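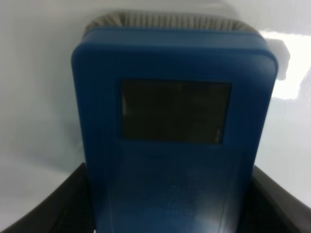

Acta de la reunión mensual del taller compartido Windholm
4 de julio de 2026, a las 11 h

Empezamos un poquito tarde, como manda la tradición, porque había bizcocho y había que hacerle justicia antes de ponerse serios. Una vez sentados, se leyó el acta anterior y se aprobó con una sola corrección: la broca que faltaba era del torno pequeño y no del grande. Queda anotado, con disculpas a quien la estuvo buscando.

1. Brazo Josix

Casi toda la mañana se nos fue en esto, y con mucho gusto. El grupo del brazo contó cómo va el montaje para limpiar la pizarra: la pizarra se queda tumbada sobre la mesa, que así se trabaja mejor, y el brazo baja con la pinza desde arriba. Se habló largo y tendido de los cables (¡cuánto cable!). La cinta transparente se aceptó como arreglo provisional, y se acordó comprar funda trenzada y bridas de las buenas, con cargo al fondo común.

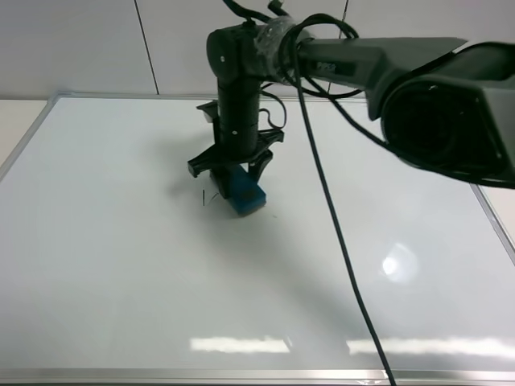 El brazo sobre la pizarra, con la esponja azul entre los dedos de la pinza.

Hubo un debate bonito sobre cuánta presión conviene hacer al borrar. Unos son partidarios de bajar el límite de fuerza y dar más pasadas; otros, de poner un muelle en la muñeca. Se probarán las dos cosas, primero el límite, que no cuesta dinero. También se pidió que el programa respete un margen junto al marco, para no ir dando golpes al aluminio.

2. Presupuesto

Quedan 2000 euros para todo el año. Se descarta de momento la fuente nueva de Katayama y se pedirá precio a Plitanby por los conectores.

3. Nota sobre los bordes 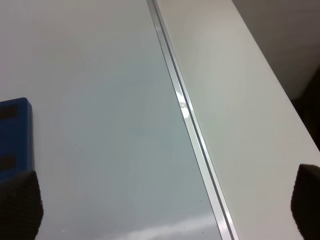 Por Telmo Sepúlveda

Me pidieron que dejara esto por escrito y lo hago encantado, aunque ya me conocéis y me alargo. El marco metálico es lo que más me preocupa: brilla muchísimo según le dé la luz, y el programa busca ahí una línea limpia. Propongo medir el borde a mano en las cuatro esquinas y guardar esos puntos antes de cada sesión. Y, por favor, pasad un paño por la pizarra al llegar, que siempre cae alguna mota.

Se aprueba la propuesta de Telmo. La próxima reunión será el día 17, y el bizcocho le toca al grupo del brazo.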